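Demance pendant lamps and Sison mesh chair, a review after one month
April 2021

We refitted the upstairs work area this spring and ordered two things new: a Sison task chair with a mesh back and a row of Demance pendants for the far end of the room. Everything else stayed, including the wood table, which is older than either.

The pendants come packed singly with 84 inches of cord, and the cord can be shortened at the ceiling plate. We hung 4 of them at different heights. They are dark, so they show up well against a white ceiling, but they don't replace the fluorescent tubes.

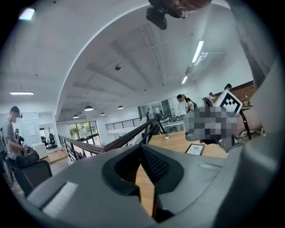
With the tubes off, the far end is fine for talking and a bit dim for reading. Daylight from the window by the plants helps until late afternoon. Bulbs are not included. Ours came from Pikby and were cheap enough.

The chair took me 35 minutes to put together. The bolts for the armrests go in at an awkward angle - a longer hex key would fix that. The black mesh back is broad and doesn't get clammy, and the seat is firm. I would have liked a little more padding at the front edge.
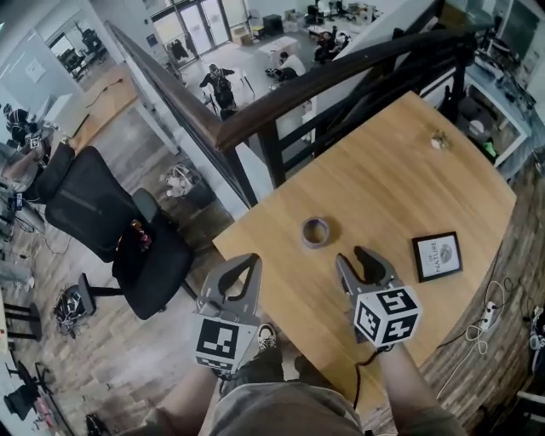
It turns easily next to the table and the arms haven't worked loose so far. Lint does show on the black seat, so keep a brush handy.

Both orders went through Drulliritz and arrived within a week. I'd buy the chair again. For the lamps I would look at a wider shade first.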